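De: Genalyn Cabrera
Para: lista Amigos de la Vela
Asunto: Re: ¿alguien ha alquilado el Dinda en abril?

Florencio Olmedo escribió:
> Hola a todos, somos 8 y queremos salir un fin de semana en abril.
> Nos ofrecen el Dinda con patrón por 1465, combustible aparte.
> ¿Os parece caro? ¿Merece la pena dormir a bordo?

¡Hola, Florencio! Nosotros fuimos con el Dinda la primavera pasada y volvería mañana mismo. Son 34 pies, así que para ocho de día vais bien (un poco apretados en la bañera a la hora de comer, eso sí), pero para dormir yo me lo pensaría, que las cabinas de popa son minúsculas y Pacita Tagle acabó con la colchoneta en cubierta.

El precio me cuadra. Pregunta si incluye la limpieza final, que a nosotros nos cobraron 100 más al devolverlo y nos pilló de sorpresa. Y llevad poco equipaje, todo en bolsas blandas, las maletas rígidas no caben en ningún sitio.

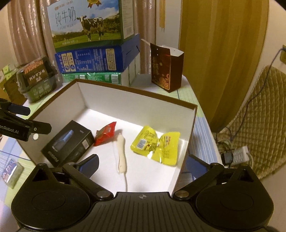
Te apunto lo que yo preguntaría antes de pagar:

- Si el patrón come con vosotros o trae lo suyo.
- Hasta qué hora se puede volver a puerto. Nosotros llegamos a las siete y ya nos ponían mala cara.
- Qué pasa si hay mal tiempo: cambio de fecha o devolución, y que te lo pongan por escrito.

Princess Lumanlan salió con otro barco de la misma empresa, a ver si se anima y te cuenta.

Un abrazo,
Genalyn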